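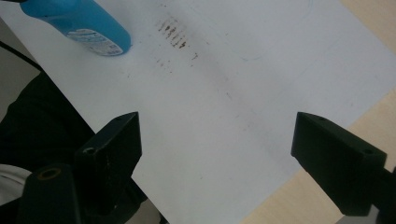 I tried the Zorkberg hand-held gripper pair for most of September, mainly on tabletop jobs with bottles, boxes and paper. I had been using the older Mühlbauer set before that, so most of what follows is a comparison.

The Zorkberg fingers are matte black, blunt and boxy, with a wide opening. They take a dish soap bottle around the body without much fuss. The Mühlbauer jaws close more softly but won't open far enough for anything that size. Thin things are harder for the Zorkberg. Picking up a single sheet of paper took me several tries, and I ended up sliding it to the table edge first.

The trigger is stiff for the first day or so, then fine. My wrists got tired after 30 minutes – Kevser Ağca, who has bigger hands, lasted longer. The cables are thick and pull a little when you reach across. 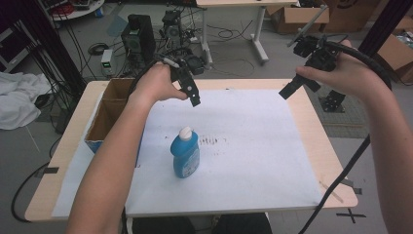 Can you buy just one gripper?
Zorkberg only sells them in pairs, but spare fingers are sold singly.

I'd buy the set again for bottles and boxes. For paper or cloth I would keep the Mühlbauer.

Related reviews
Rurnumell wrist camera, 2 months in
Elldale arm controller: first setup
Mühlbauer soft jaws after 1,000 grips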